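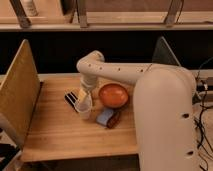 A clear plastic cup on a light wooden tabletop.

Tusham Walks Opens Summer Bookings for Its Village Trips to Grenitz

BENTON, Sunday, January 21, 2018 - The first time I told my mother I was going to Grenitz, she asked me which airline flew there. None of them do, Mom! You take a train, then a smaller train, and then a bus whose driver stops to buy bread (and waits while you buy some too). I fell for the place before I'd put my bag down.

I'm Abimbola Bashir, and I run Tusham Walks, a very small travel company in Benton. I'm so happy to say that bookings are now open for our June trips to the Grenitz valley. We have 2 departures this year, with 17 places on each, and every night is spent in a family guesthouse in one of the villages. Expect a lot of soup. Expect plum cake at breakfast, and somebody's uncle wanting to show you his beehives.

The old mill path is open to walkers again, so we've put it back on the route. It runs 120 kilometers from the top of the valley down to the lake, and we take it slowly, with a van for the bags and for anyone whose knees have had enough. Mine usually have by the third day.

My friend Takumi Hamada is leading the walks. He lived in the valley for years and speaks the language far better than I do, though I can order coffee and apologize, and that gets me through most afternoons.

A deposit of $145 holds your place, and we'll refund it in full if you change your mind before the end of March. Flights aren't included, but I'm glad to talk trains with anybody, at length.

To book, or to ask me anything at all about the valley, call or stop by the Tusham Walks office in Benton. Reporters who'd like to talk to Takumi can reach him there too.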